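Automated Handling Lab, Maratstead Technical College
Unit 5: Looking hard at a picking kit before you buy it

Reading for this week: the Sayce starter manual, first 10 pages, and your own notes on grippers from Unit 3.

This is my favorite unit of the course, so forgive the pace on Monday! We're taking the Sayce bin picking kit from Flillberg and going through it the way a small shop would before signing an order. The kit is the software, the gripper control box and a set of setup guides. You bring the arm, the bin and the parts. That split matters a lot when you compare prices, so keep it in mind.

What the kit promises

Sayce says it can pick mixed items from an open bin without a drawing of each one. Older systems wanted a model of every part before they'd move at all. With this one you set the bin walls, set a safe height, and let it propose grasps. I find that really exciting – a shop like Derkdale Returns, our case study, never knows what will land in the bin next.

Choosing your test items

Pick things that disagree with each other. A bin full of identical boxes tells you very little about a kit like this. You want something long with a handle, something shiny, something with corners, something that can stand up on its own. Household odds and ends are great for this, and cheap.

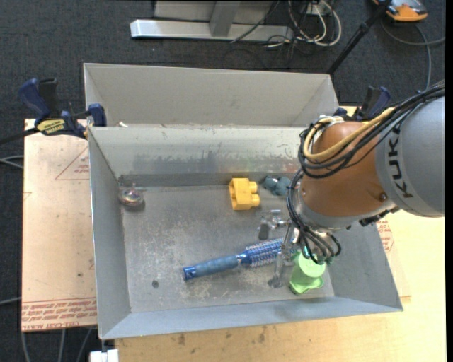

Figure 5.1. KUKA arm with a two-part metal gripper working in a clamped bin. Test items include a round hairbrush and a yellow toy block.

Look at the hairbrush and ask where you would grab it. The handle is smooth and narrow, the head is wide and covered in bristles, and the weight is probably not in the middle. Then do the same for the shiny item in the far left corner, with walls on two sides of it. Corner items are where I'd spend most of my test time. Write down your guess before you see what the software suggests, then compare!

Points to score in your review

Setup time, from opening the case to the first pick.
How it treats items close to a wall.
What it does after a miss: try again, try elsewhere, or stop and wait.
Cable routing. Move the wrist through its full turn by hand control and watch for snags.
Quality of the error messages (code 1831 in the manual is a lovely bad example).

Run at least 10 picks per item and mix the bin again between runs. Some 3 pages is plenty for the write-up. Bring your score sheet to the next lab, filled in by hand is fine.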